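Gisler Opens Fixed Income Model Portfolios to Independent Advisers

Four bond portfolios, previously available only to institutional accounts, can now be used by smaller advisory practices

INDMONT - Gisler, an independent fixed income manager, said today that it has opened its bond model portfolios to independent financial advisers. The four portfolios were until now offered only to pension plans, foundations and other institutional accounts. Advisers who sign up will receive the same holdings, the same weights and the same change notices as the institutional clients, at the same time of day.

The portfolios are called Short Reserve, Core Income, Extended Income and Municipal. Each one holds individual bonds and, where a bond is hard to buy in small amounts, a low-cost fund in its place. Gisler does not take custody of client money under the arrangement. The adviser keeps the account at the custodian of their choice and decides whether and when to place the trades.

"We had advisers asking us for these for a long time, and for a long time we told them to wait," said Manouchehr Daneshvar, chief investment officer at Gisler. "The hard part was always the small account. A bond that makes sense in a pension plan can be a poor buy if you only want a few thousand dollars of it. We wanted a rule for that before we let anyone else use the models, and now we have one."

The rule Mr. Daneshvar referred to is a substitution list that Gisler updates each month. For every bond in a portfolio, the list names the smallest purchase the firm considers sensible and the fund to use below that size. Advisers can follow the list as it stands or set their own minimums.

How the portfolios are run

Gisler's investment team meets every morning at 7:30 to go over rates, credit spreads and new issues. Changes to the portfolios are made less often than that. The team made nine changes to Core Income over the past year, most of them small shifts in maturity. The longest bonds in Extended Income were trimmed in the spring and partly bought back in the summer after yields rose.

The firm works from a universe of 2,906 bonds that meet its size and rating requirements. A bond leaves the list if it is downgraded below investment grade, if the amount outstanding falls under Gisler's minimum, or if dealers stop quoting it regularly. The firm does not buy bonds outside the list for any of the four portfolios, and it does not use borrowing or derivatives in them.

Credit research is done in-house. Analysts write a short note on every corporate issuer held in the portfolios and update it after each earnings report. Advisers will have access to the notes, though not the right to send them on to clients without asking first. 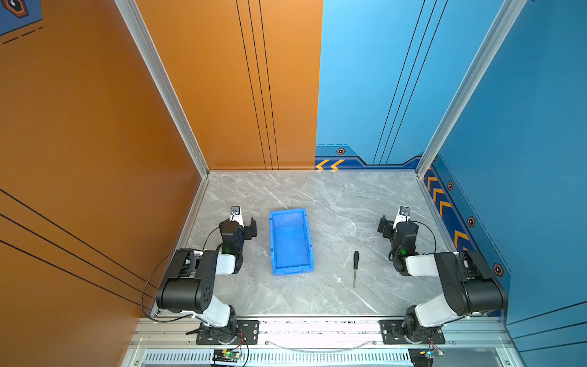
Reporting and the Sosisness software

Advisers will reach the portfolios through Sosisness, a reporting and rebalancing program already used by Gisler's institutional clients. Sosisness compares each client account with its model, lists the differences and prepares a trade file that the adviser can send to the custodian. It also prints a quarterly report with income received, realized gains and losses, and the maturity schedule for the year ahead.

The adviser version leaves out a few things that only large plans need, such as liability matching. It adds household grouping, so that a couple with a joint account, two retirement accounts and a trust can be viewed on one page. Tax lots are shown for taxable accounts. State tax treatment is shown for municipal bonds, but the software does not prepare tax forms and is not a substitute for advice from an accountant.

Data from the major custodians is loaded overnight. Accounts held elsewhere can be entered by hand or uploaded as a spreadsheet.

A first group of practices

Romside, an advisory practice that works mainly with retired teachers and small business owners, used the portfolios during the trial period. The practice moved 1,216 client accounts to the models, beginning with Short Reserve and adding Core Income later.

"Most of our clients want to know two things, what the account pays them and when the bonds come due," said Nii Arthur, managing partner at Romside. "We used to build ladders ourselves, one account at a time, and it took up a lot of the week. We still look at every trade before it goes out. What has changed is that we start from a list somebody has done the work on."

Mr. Arthur said the practice asked for two changes during the trial. One was a plain version of the maturity schedule that could be mailed to clients who do not use email. The other was a hold setting, which keeps a bond in an account even after the model has sold it. Both are part of the version released today. The hold setting is meant for bonds a client has owned for years and does not want to sell - often for tax reasons, sometimes out of attachment.

Fees and minimums

Practices pay Gisler a yearly fee based on total assets following the portfolios. There is no separate charge for Sosisness and no charge per trade from Gisler, although custodians and dealers may have charges of their own. Gisler receives no payment from the issuers of the bonds or from the companies that run the funds on the substitution list.

There is no minimum number of accounts for a practice. Gisler suggests that accounts smaller than the minimum shown for each portfolio be invested through the funds only, and the software marks such accounts when they are set up.

Agreements run for one year and can be ended by either side with 60 days' notice. If a practice leaves, its accounts stay where they are and the adviser keeps a full record of past reports.

Enrollment

Enrollment is open now. Practices that return their paperwork before the end of October will have their accounts loaded in time for year-end reporting. Those that come in later will be set up in the first quarter.

Gisler will hold an online session for advisers each month, starting at 11 a.m. Mr. Daneshvar will review the changes made in the four portfolios and take questions on the bond market. Recordings will be kept on the client site for practices that cannot attend.

About Gisler

Gisler is an independent manager of investment grade bonds based in Indmont. It serves pension plans, foundations, insurance companies and, beginning this year, independent financial advisers. The firm is owned by its employees.

Important information

This release is for information only and is not an offer to buy or sell any security. Bonds can lose value. Prices generally fall when interest rates rise, and an issuer may fail to pay interest or principal when due. Income from municipal bonds may be subject to state and local taxes and, for some investors, the alternative minimum tax. Model portfolios do not take into account the situation of any one client, and advisers are responsible for deciding whether a portfolio is suitable. Past results do not guarantee future results.

Media contact: Gisler Press Office, Indmont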